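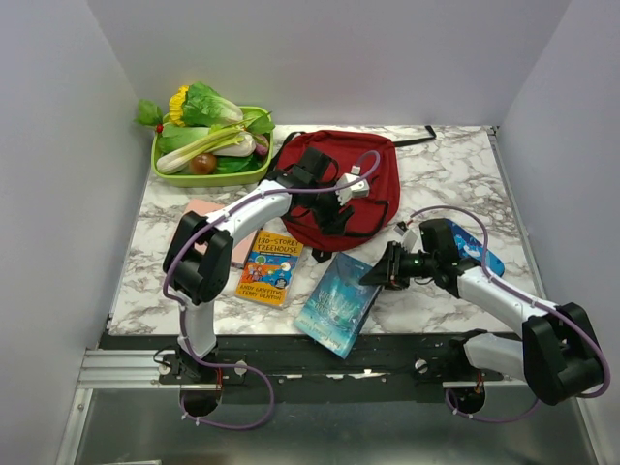

Week 8, and I promised you we'd do a proper fault this time, so we're doing the cable one. It's my favourite because I was wrong about it for nearly a fortnight. The job is packing a school bag with two arms, and the fault is that the left arm stops dead part-way through a reach. Look at how much loose cable there is on that left arm before you read any further. It's the lavender-purple one, it arcs up to the gripper and then trails down past the base mount, and when the gripper is out over the red backpack all of that has to go somewhere. Keep that in your head for the next bit.

What we knew on the Monday: the left arm would run perfectly well for ages, then drop its gripper. The joints held where they were, the gripper went slack, and the screen said "comms lost, tool". You cleared it, it came back, and off it went again. We had it 20 times in 116 runs. That's a horrible sort of number, too often to ignore and nowhere near often enough to catch by standing there watching (I tried, I had a sandwich in my hand for two of them and still missed both).

My first idea was software. Of course it was, I'd just updated the Jedari controller and I felt guilty about it. So I rolled it back, ran a whole afternoon with no faults, and told everyone it was fixed. Please write this down: one clean afternoon with an intermittent fault tells you very little. It was back by 8 the next morning.

Second idea was the gripper itself. We swapped it with the one from the right arm, and the fault stayed on the left. Now that was a good test! It took ten minutes, and whichever way it came out we'd have learnt something. I should have done it first.

What cracked it was dull. I went through the logs and wrote down the wrist angle at every single dropout, and all of them came after the wrist had turned past 90 degrees. So we powered down, took the cable off and flexed it by hand with a meter on it. One conductor was opening up right by the plug, where the bend was tightest. You couldn't see a thing from the outside.

Now the safety bit, and I do mean this. When the tool comms drop, the gripper lets go, but the arm still has power and it can carry on with its move once you clear the fault. In the Grurnberg lab somebody reached in to pick up a dropped book with one hand and pressed clear with the other. They got a bruised wrist out of it. For our cell the rule is:

Press the stop.
Wait for the drives to show off.
Reach in.
Get your hands out and say "clear" out loud.
Then reset.

It applies to both arms, even if only one has faulted. They share the same table and the other one doesn't know you're there.

The repair was a new cable with a longer loop at the wrist, and a clip further back so the plug doesn't take the bend. The Yazıcı sheet in your pack has the minimum bend radius, so use that when you route yours. Check by moving the arm slowly through its full reach with the program off, and watch the cable, not the gripper.

For next week, take the Pudgate log file from the course page and do the same thing I did with the wrist angles. There's a different fault in that one. Bring me one page: what you suspected, what test you'd run first, and what result would change your mind. If your first suspect turns out to be wrong, leave it in, I'd like to see it.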